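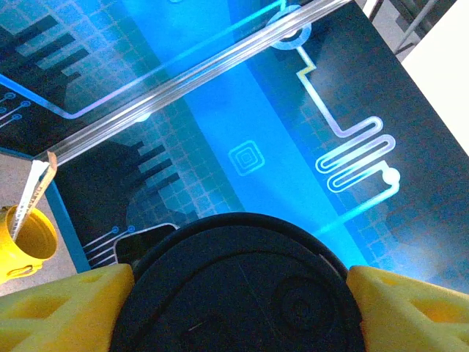

A desk mat with a circuit-board print, in blues.

Desk mat — also desk pad, table mat, blotter (older use). A flat sheet laid on a desk or table to protect the surface and give the hands something even to work on. Sold in leather, felt, cork, rubber, cloth over rubber, PVC.

History

Starts with the blotter. Thick absorbent paper in a leather holder, changed when it got too inky. Ballpoint pens mostly ended the need for it but the holder stayed on as office furniture, often with plain card inside. Computer mice brought small cloth pads, then wider ones that took in the keyboard too. Printed full-width mats were common by the 2010s.

Sizes

No standard. Small ones are usually 600 mm wide, medium 800 mm. Vatdale, a maker of office goods, sold a meeting-table version up to 2000 mm long, cut from the roll. Thickness matters more to most users then width does — thin mats curl, thick ones press on the wrist at the edge.

Printing

Cloth tops are nearly always dye-sublimated. Ink goes into the fiber, so it wears slowly and can't be felt. Usual subjects: maps, grids, landscapes, circuit patterns. Rulers along one side on craft versions. Leather is stamped or left plain. Abundio Xolalpa's pattern book for Zoltatell, 79 designs, is mostly grids and is still copied.

Care

Cloth: cool water, mild soap, dry flat. No dryer, the backing seperates. Leather: dry cloth, a little conditioner. Felt: brush only. Cork stains and stays stained.

See also

Cutting mat
Mouse pad
Blotting paper
Place mat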